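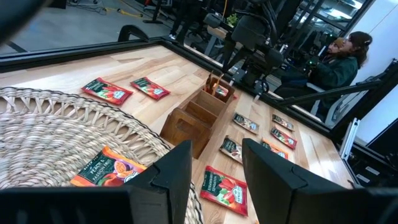
Fiona Urquhart wrote to me that I should stop translating in my head, and that after 11 years in the country I was old enough to know it. She was answering my last post, where I complained that I still cannot follow a quick conversation when there are more than two people in it. Her advice was to join something where people talk while their hands are busy.

I thought about her message for a long time, longer than she expected, I think. My first language is the one I count in and the one I am angry in. English is the language of my work, my dentist and my tax forms. When I speak it I prepare the sentence, I check the verb, and then I open my mouth and the others have already moved to the next subject. At work this is not a problem. People at Khurana write everything down, and in writing I am quick enough.

So in June of last year I went to the mending evening in Clullgate. It is held in the room above the library, and you bring something broken or torn and sit at a long table with the others. I brought a gray sweater with a hole in the elbow. I had never mended anything before. My mother did it for all of us and she did not like to be watched.

The first evenings were hard. I understood the words, but I did not understand who was being talked about, because they have known each other for so long that they use no names, only "he" and "that one" and "her with the boat." I laughed when the others laughed, half a second late. Flora Baird, who was sitting next to me, noticed this. She did not say anything kind about it, and I was thankful. She only began to tell me, with her head down over her sewing, who "he" was.

Since then I have learned many words I would not find in a course. I know what it means to "make do," to "be in a huff" and to "put a brave face on it." I know that "I'll let you get on" means the person wants to leave. For years I had thought it was politeness toward me, and I used to answer, "No, no, I have time." I am ashamed now when I remember my old neighbor standing in my doorway with her coat on.

I still make mistakes. Two weeks ago I said that my brother was "sensible" when I meant that his feelings are easily hurt, and everybody agreed that it is a fine thing to have a sensible brother. I did not correct it. He would be pleased, he has never been called that before.

About the translating, I must tell Fiona that she was partly right. It has not stopped. When I am tired it comes back, and on the phone it is always there. But one evening this winter I was trying to get a thread through the needle and somebody asked me whether the bus had been late again, and I said, "When is it not?" and only afterwards heard that I had said it. It was not a great sentence – three other people at the table could have said it – but I had not prepared it.

The sweater is finished, by the way. The elbow is thicker than it should be and I can feel it when I lean on a desk. I have started on a pair of trousers.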